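Textile Conservation Workshop: Notebook
Entry 741, April
Present: J. Westerberg, K. Dendlow, I. Kļaviņa
Entry made by: J. Westerberg

Subject: colour loss in the reference cottons after repeated washing

The second series of washes was completed this morning. As agreed at the last review, the cottons were washed in soft water only, using the plain soap supplied by Gamavis, and no brightener was added. The earlier series had used tap water, and Ms Kļaviņa had questioned whether the hardness of the supply was responsible for the dull cast on the paler pieces.

Weighing and soaking

Each piece was weighed before soaking and given 500 ml of water in its own beaker. The beakers were covered and left until the cloth had sunk fully. Two of the heavier cottons floated for longer than expected and had to be pressed down with a glass rod. It is suspected that some finish remains in the yarn. The supplier, Zunetti, describes the cloth as unfinished, and a letter has been drafted asking for the mill record.

The soak water from the blue cottons was slightly tinted. That from the greens was clear to the eye, but samples of both have been kept in the cold store under the entry number above.

Greens

Comparison of the greens was carried out against the retained strips, by north light, between 10 a.m. and noon. The light was steady throughout. Mr Dendlow and I graded separately and did not discuss the grades until both sheets were complete. We differed on one piece only, the olive twill, which he placed a full grade lower than I did. It will be graded again by Ms Kļaviņa, who has not seen either sheet.

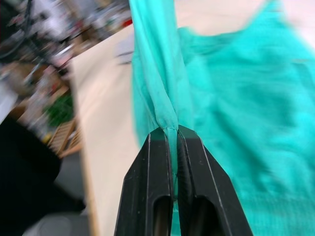 Turquoise garment, held by a narrow roll of the fabric.

The paler greens continue to give trouble. The grey scale is of limited use where the change is one of hue, and several pieces have moved towards yellow without becoming noticeably lighter. I propose that hue and depth be entered in separate columns from the next series onward. The present sheet has a single column, and the remarks have become crowded.

Greys and undyed cloth

The greys were left until the afternoon. Handling was kept to the ends of each piece, in accordance with section 8 of the workshop rules, and cloth was not smoothed by hand before grading. Creasing does affect the reading: a shadow in a fold can be taken for a stain, and one entry in the previous series has been struck out for this reason. 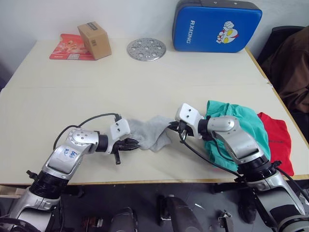
Matters outstanding

The drying rack nearest the window should be moved before the next series. Pieces hung at that end receive direct sun in the late afternoon, and the exposure is not being recorded.

The stock of soap will cover one further series. An order is to be placed with Gamavis, quoting the same batch if it is still held.

Ms Kļaviņa to grade the olive twill and initial the sheet.

Reply from Zunetti to be filed with this entry when received.

J.W.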